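Kellgate Community Help > Desktops > Storage

Second drive in an older tower, which cables do I need?

Posted by tmarsh_2 in September - 2234 views

I have an office tower with one hard drive in the cage and want to add another for backups. The cage has a second bay. I can't tell whether the blue cable carries power or data, or whether the drive needs both.

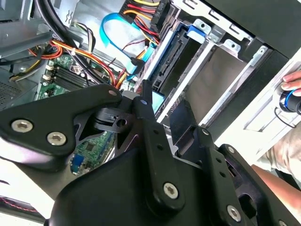
239 words - 2 replies

Board has green PCB and black RAM slots, if that helps identify it. The existing drive has a blue plastic latch at one end. I have no spare latch. Can the new drive go in without one?

Rafferty Ostrowski

The light blue cable is SATA data. Power is separate and comes from the supply, on the connector with the yellow, red and black wires. Each SATA drive needs one of each. Check for a free data port on the board and a free power plug on the harness before you buy anything.

Shut down, unplug at the wall, hold the power button for a few seconds, then work.
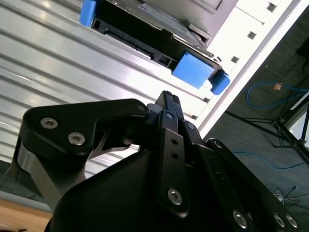 Drive carriers are specific to the chassis, so match the part number molded or printed on the one you have. Vusex lists used carriers by chassis model. To compare by eye, look at the blue pieces on the black enclosure: a tab at one corner, a larger block, and a rounded end cap beside the block. Fit the drive so its connector edge stays exposed - a carrier put on backward will block the cables.

Do not run the drive loose in the bay.

hendricks_pc

Got a Prostar carrier for mine, fit was tight but ok. Also the new disk won't show up until you initialize it in Disk Management.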